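Grarkar: where the money went (and where it still has to go)
Project report, part two: equipment and budget
Hưng Châu
24 Jan 2024

I got handed the budget because I was the only one in the room who'd opened the spreadsheet, and I'm now weirdly attached to it. Part one of this report, on the control side, is being written up separately, so if you want to know how the picking works you'll have to wait. My half is the shopping.

The short version of Grarkar is that we want a robot arm to pick bars out of a metal bin, whichever way they happen to be lying. We were lucky with the biggest item. The arm belongs to the department and we book time on it, so it costs us nothing except patience. Everything else comes out of our project allowance, which is £2,228 for the year including delivery and VAT. I missed the VAT bit at first and had to redo the entire first tab.

The gripper was always going to be the big one. I asked two suppliers for quotes, Sunska and Berisha, and they could hardly have been more different. Sunska came back with £930 for the gripper, with the mounting plate and a set of fingers included. Berisha wanted £851, which looked like an easy win until I read down to the second page and found that the plate was extra, the fingers were extra and delivery was whatever the courier felt like on the day. I rang them to ask for one total and they were perfectly nice about it, but the total was higher than Sunska's. So we went with Sunska! I've put both quotes in the appendix, with my scribbles on.
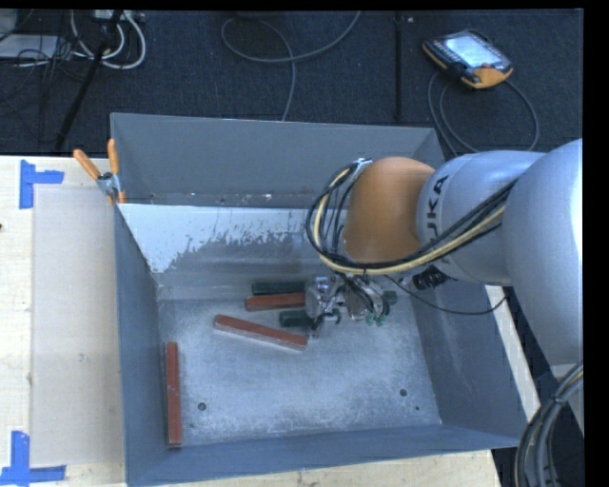 Grarkudora Student Robotics Team, picking and handling group

The bars are red and dark green, and one of the red ones shows nicks and scuffs. I hadn't planned for spares at all in my first draft (I had a line called "bits", which my supervisor circled twice). There's a proper spares line now, and it covers replacement bars and a second set of gripper fingers. If we get to the end of the year without touching it I'll be very pleased and slightly surprised.

The next lesson was about small stuff. I'd spent days comparing grippers and hardly a minute on cable ties, tape and clamps, and those are the things you use all the time. We mark out positions on the table with blue tape, and we've got a spring clamp on the rim of the bin. None of it is dear, but when you buy it in dribs and drabs you pay postage every time. I've asked for one consumables order in January, and after that people have to come to me with a list.

Cables deserve their own paragraph. Between the arm, the gripper and the pendant there are a lot of them, and my plan didn't have a single penny set aside for keeping them tidy. I'd like some proper cable sleeving and a hook or a small shelf for the pendant, which sits on the carpet at the moment. I don't have prices for either yet.

I've also kept 20 per cent of the allowance back as a reserve. A couple of people thought that was far too cautious and wanted to spend it on a second bin straight away. I'd quite like a second bin too, but I'd rather find out what breaks first, so it's staying put until the Easter review.

Still to sort out before the next report:

Get a price for the sleeving and the pendant hook
Ask Sunska how long spare fingers take to arrive
Find out whether we can return unopened consumables
Move the spreadsheet off my laptop and on to the shared drive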